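# Chapter 7: Teaching by the Operator's Hand

Before a robot can repeat a task, somebody must show it. In the earlier chapters we wrote the movement as a program, one position after another. This works well for a box on a conveyor. It works badly for soft material, which changes its shape each time it is touched, and for which it is very difficult to write down a rule.

In this chapter we study two ways of showing. In the first, the teacher holds the arm and moves it through the task. We call this hand guiding. In the second, the teacher sits at a console and the arm follows the motion of the handles. We call this remote teaching. Hand guiding is cheaper and quicker to learn, but the teacher's own hand can block the view, and the forces of the teacher are mixed with the forces of the tool. For fine work such as suturing, remote teaching is usually preferred.

Our main case is the Trolden collection, which was recorded under the direction of Themba Gumede. It has 2417 demonstrations of single stitches. Of these, 830 were made by persons with surgical training, and the others by students who had practised on the console before recording. Each demonstration stores the position of the handles, the position of the tool, the opening of the jaws and the view from the wrist.

The wrist view deserves the attention of the reader. It moves together with the tool, so the jaws stay in nearly the same place while the tissue moves behind them.
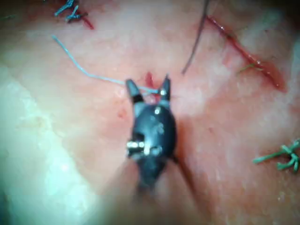 For a learning program this is convenient, as the distance between the tips and the thread can be judged in the same way at every stitch. The weakness is that the view is narrow. When the teacher pulls the thread far to one side, its free end may leave the view, and the program must remember what it can no longer see.

A second difficulty is in the teacher. Two skilled persons will grasp the same thread at different points, and both are correct. If we simply average their motions, the tool may close on nothing. Section 7.2 treats this problem, and Section 7.3 explains how many demonstrations are needed before a new one stops being useful.

**Before you continue:** review the coordinate frames of Chapter 4. You will need them in the first exercise.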